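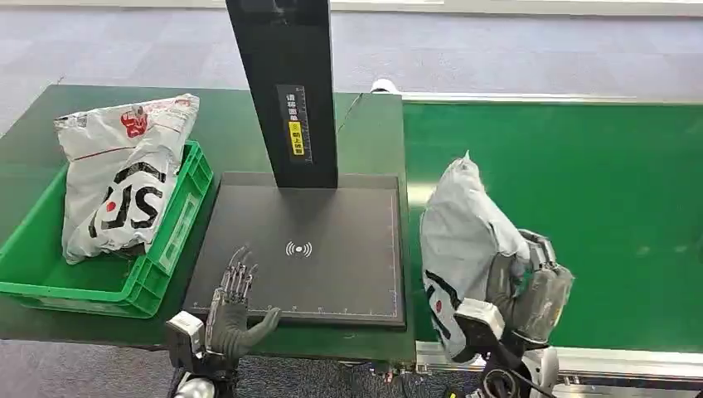
Head camera view, tote to scan plate to belt. One mailer in the right hand, one still in the tote.

Dristo Parcel Handling, release 2

Data card. Last edited 7 May 2025. Maintained by Erlinda Castillo.

Read this before you quote the number

The Zundby workshop abstract says a policy trained on this data "handles mixed soft parcels." It was run on one bench, with one scanner, on white plastic mailers that look very much alike. I collected most of the data and I don't think it supports that sentence. It supports a smaller one, which I've tried to write out under Results.

What's in it

672 teleoperated episodes of a two-handed robot moving soft mailers from a green tote, over a flat scan plate, and onto a green belt. Each episode has a head camera stream, a wrist camera stream, joint positions for both arms and hands, the operator's commands, and a label file.

The belt motor was off throughout. If you see a parcel travel along it, the robot pushed it.

Some episodes start from a heap of bags by the window in place of the tote. They are marked source=heap. The abstract doesn't mention them and the training split leaves them out, for reasons I wasn't part of.

Labels

Every episode carries two outcome labels, and they disagree more than I'd like.

outcome_operator was entered by whoever was driving, right after the episode. Operators were generous. A bag that ended up on the belt was usually called a success, including when it had been dropped on the plate and swept across with the side of the hand.

outcome_strict was assigned later from the video by someone who hadn't driven. It requires that the bag be lifted clear of the tote, rest flat on the plate with both hands off it, and be released on the belt with no part hanging over the near rail. 329 episodes pass.

That is under half of human-driven attempts. Please keep it in mind when you read a policy's success rate, and ask which label was used. The abstract used outcome_operator. The text doesn't say so, but I checked the evaluation script.

Results, as far as I believe them

The Sternberg baseline (behavior cloning, head and wrist images, both arms) was scored on 144 rollouts. With the tote in its usual spot it gets bags onto the plate fairly often. Turn the tote to an angle not seen in training and it reaches for where the bag used to be. We didn't test that systematically. I saw it enough times to stop being surprised, which isn't a measurement, so treat it as a warning and no more.

The Rodrigues variant adds a regrasp step and scores higher in the same rollouts. My trouble with the comparison is that it was run on later days, with bags that had been handled for weeks and gone limp. Soft old bags are easier to pinch than crisp new ones. Nobody swapped the order or reran the baseline on the old bags. Until that happens I'd call the two methods untested against each other, and the claimed gain could be all bag.

What I think holds: on this bench, starting from the tote, a cloned policy can learn the reach and the first grasp from a few hundred demonstrations. Placement is weaker. Release is the weakest part, with static and wrinkles both causing trouble, and the policies tend to open the hand and leave before the bag has come away from the fingers.

Cameras and light

The window is the main problem with the wrist stream. When the arm works near it, auto exposure goes for the daylight outside and the hand turns into a dark shape. When the arm swings back over the bench the exposure takes a moment to recover, and the first grasp often falls inside that moment.
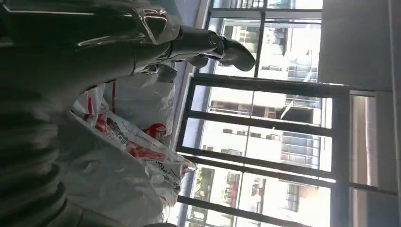 We tried fixing exposure for part of a day and went back to auto when the evening footage came out nearly black. The exposure_mode field tells you which you have. I'd expect a policy to pick up on window brightness as a cue for which side of the room the arm is on. I haven't shown that it does. A simple check would be to cover the window and rerun the same starts, and I'd like to see that before anyone writes "robust to lighting" again.

Joint data and timing

Head and wrist streams are aligned by software timestamps. There was no hardware trigger. If your method depends on tight sync between the two views, measure the offset yourself and don't trust mine.

Finger positions are commanded values copied back by the hand controller in part of the set, not true readings. Look for finger_state=echo. Anyone using finger position as a contact signal on those episodes is reading the operator's intention.

Known faults

Bag identity was never logged. The same bag appears in train and test. Any claim about new parcels made from these splits is unsupported.

Printing on the bags is visible in plenty of episodes. Policies may be aiming at the print. An easy control would be blank mailers, and we have none.

The scanner's own readings were not recorded, so there's no weight and no size. "Scanned" in the label file means a bag lay on the plate and nothing further.

Aborted attempts from the first week were deleted to save disk space before I could object. The real failure rate for operators is worse than the labels suggest.

Suggested use

Grasp detection on soft bags, exposure handling, studies of label disagreement. I would not use it to rank methods. If you do, report outcome_strict, give the bag condition, and run both methods on the same day in mixed order.

Planned for June

A held-out set with bag IDs, fixed exposure and the blinds down. Heap starts will be included and scored. If the numbers fall, the abstract should be corrected, and I've told the other authors so.

Corrections go to Erlinda Castillo, with the episode ID please. Reports without one are hard to act on.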